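Why Do Bowls Fit Inside Each Other?

Have you ever opened a kitchen cupboard and found a whole tower of bowls sitting in the space of one? That's called nesting, and it is one of the cleverest tricks in your house! A bowl is wide at the top and narrow at the bottom, so the narrow part of one can drop down into the wide part of another. Orange into orange, green into green, down they go.

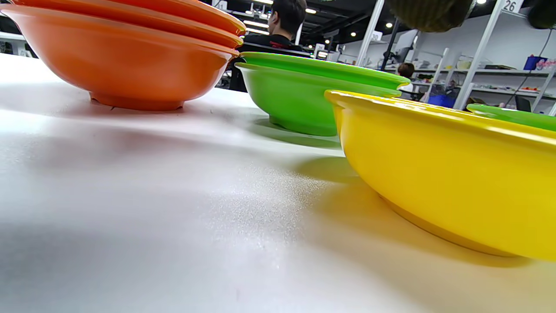

Brovinside, 28 Jul 2020

By Erick Obura

Let's start at the bottom of the bowl. Turn one over (an empty one, please!) and you may find a little ring sticking out. It's called a foot ring, and it gives the bowl something steady to stand on. A perfectly round bottom would rock and roll all over the table, and your soup would go with it.

Now run your finger around the top edge. That's the rim. When bowls are stacked, the rims are often the only parts you can see of the ones inside, like stripes on a sock. If you want to know how many bowls are in a stack, look for the rims.

The rim is also a great place to hold on. It's thin enough to pinch, and there is usually a bit of it free even when bowls are crowded together on the table.
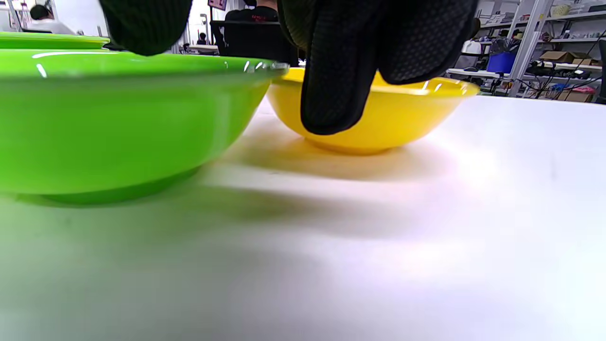

Sorting comes first

Suppose you have a big jumble of bowls in different colors. What would you do? You could stack them any old way, but bowls nest best with bowls of the same shape. A deep bowl dropped into a shallow one will sit up high and wobble. In lots of sets, color helps you out: pick a color, find all the bowls that match it, and make one stack before you start the next.

Big bowls are easier with two hands, one on each side. Lift straight up, move slowly, and lower the bowl until you feel it settle. 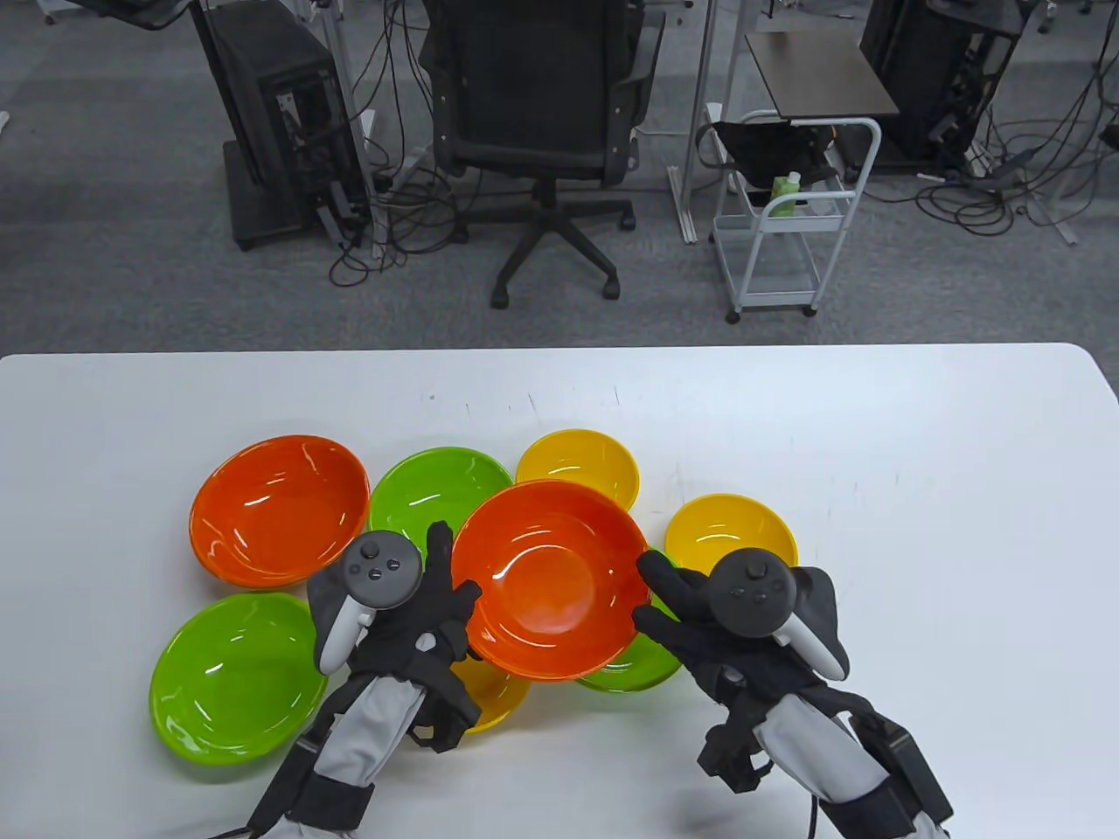

Orange, green and yellow bowls in a jumble. Can you find both orange ones?

Try it at home!

You will need some plastic bowls and a ruler. Measure how tall one bowl is. Then nest a second bowl inside it and measure again. Did the height double? It didn't when I tried it at my kitchen table in Adams! Most of the second bowl disappears inside the first, and only a small part pokes out over the top. Add a third bowl and a fourth, and write down the height each time. You should see the stack grow by the same small step with every matching bowl.

Sometimes two bowls get stuck. Don't yank! Hold the bottom one still and give the top one a gentle twist.

When all your colors are sorted, line the stacks up side by side and compare them. A color with more bowls makes a taller stack, so you've made a kind of bar graph out of dishes.
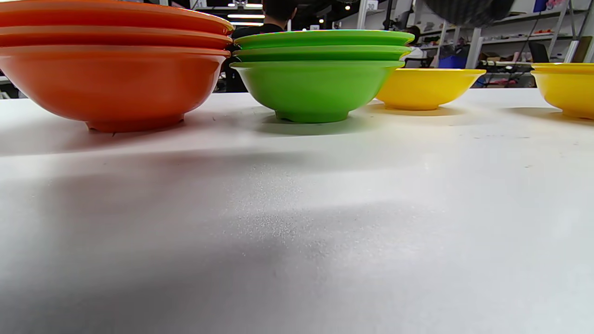

Welari wrote to us: My brother and I did the ruler test with 4 cereal bowls and then with 4 paper cups. The cups made a much smaller step! Can you do one about spoons next?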